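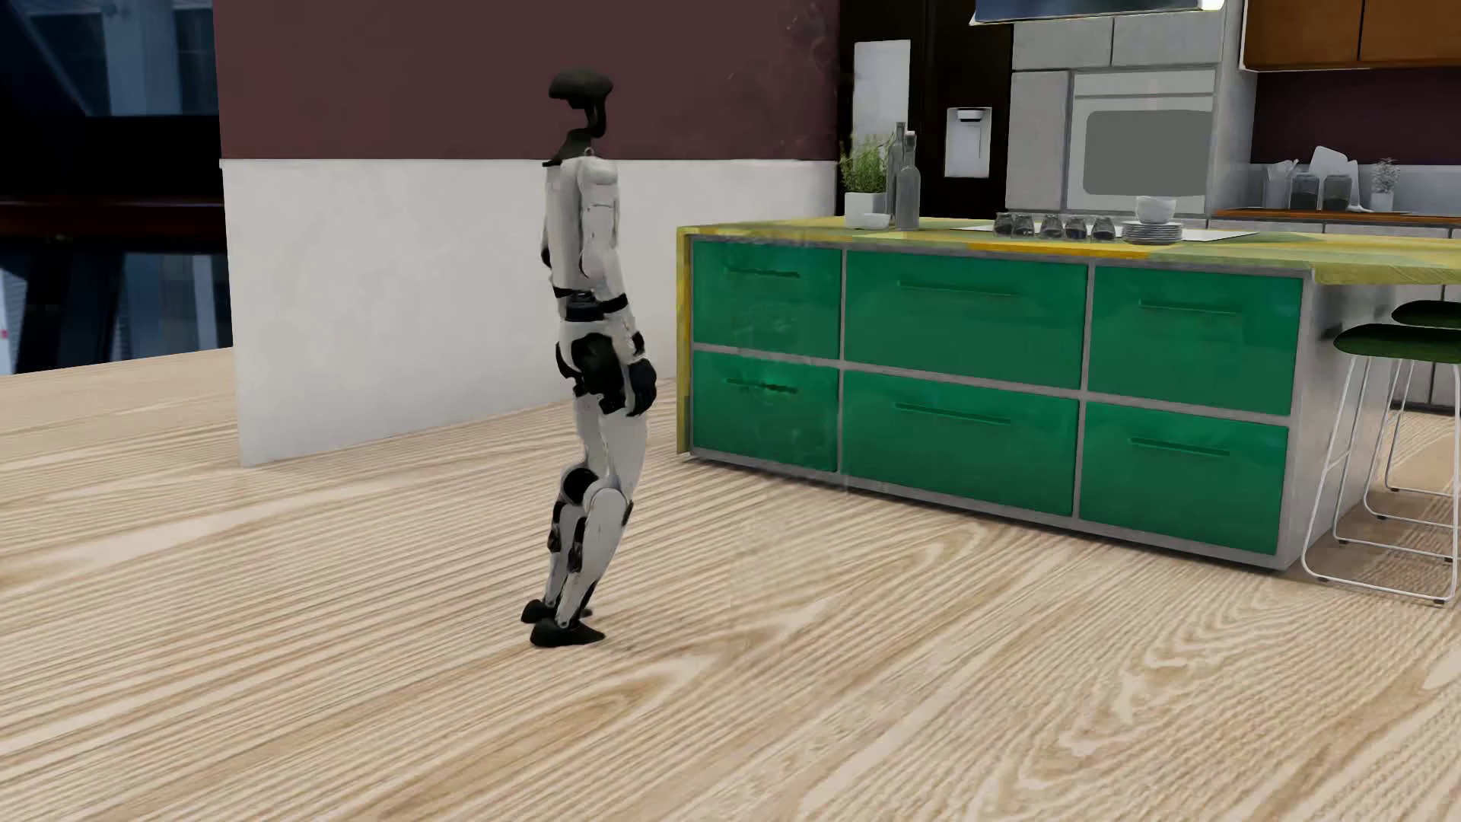
Trinidad Esteban was eating a cheese roll when I found her, on the steps at the back of the Asante, the old corn hall in Steselside where she has run an evening talks programme for the past few years. She waved the roll at me by way of hello. "Sit, sit. I've got twenty minutes and then somebody is coming to look at the radiators."

I'd gone to ask her about the border evenings, which have just finished their first run. If you missed them, people who live and trade on either side of the line between Flurnitetti and Skerkivia come and sit at one table and talk, in public, about the crossing. No ministers, no party people. I went to two of them in March and came home both times with my head buzzing (and, the second time, with somebody else's umbrella, sorry).

I asked where it started and she groaned. "With a panel. A very bad panel! I'd booked two former officials, one from each side, and they read out statements for an hour and a half. I was chairing and I wanted to crawl under the table. Then a man at the back put his hand up and asked what happens to his lorry if the papers are stamped on a Friday after the office shuts. Neither of them knew. But a woman across the aisle did, and the two of them just carried on talking over everybody's heads. It was the best bit of the night."

So she went looking for more people like that. She says it took her the whole winter, mostly on the phone. Plenty said no. A vet who crosses every week said yes, then no, then turned up anyway and sat in the audience until she talked him on to a chair at the front.

The other half of the story is Fitzgerald Tillman, who interprets at every session and who wandered out to join us halfway through, holding three teas in a sort of triangle. He used to do the big conferences. I asked if this was easier.

"Harder, much harder," he said. "At a conference they hand you the speech beforehand. Last month I had a lady telling a joke about a customs officer and a goose, and the whole thing hung on a word that's polite on one side of the river and really isn't on the other. I stopped and explained. You can't do that with a trade minister."

The hall holds 100 and the last evening was full, with people standing along the wall. Trinidad is pleased about that but a bit wary of it too. She'd had an offer of 3000 from a foundation to move the whole thing to the capital and film it, and she turned it down. I said that must have stung.

"It did, we could do with the money. Have you seen the radiators? But the vet wouldn't talk like that in front of cameras. He told us the waiting time for a sick animal is 33 hours if you do it by the book, and then he told us what people do instead. He'd never say it in a studio."

Does any of it reach the people who write the rules? Tillman pulled a face. Trinidad took longer over it. There's been a letter from the consulate, she said, asking for notes of the session on market permits, and she hasn't decided whether to send them. "I'd have to ask everyone who spoke. Some will say yes like a shot. But I promised them it was an evening in a hall."

They do disagree about what comes next. He'd like a younger table, students mainly, because he thinks the under-25s on both sides get all their news about each other second-hand. She wants to do one on water, the river and the fishing, and she's already got a list of names on the back of an envelope. When I left they were still going at it, and the radiator man was standing in the doorway with his toolbag, waiting for a gap.

The autumn dates should go up on the Asante noticeboard before the summer. Entry is free and the tea is strong.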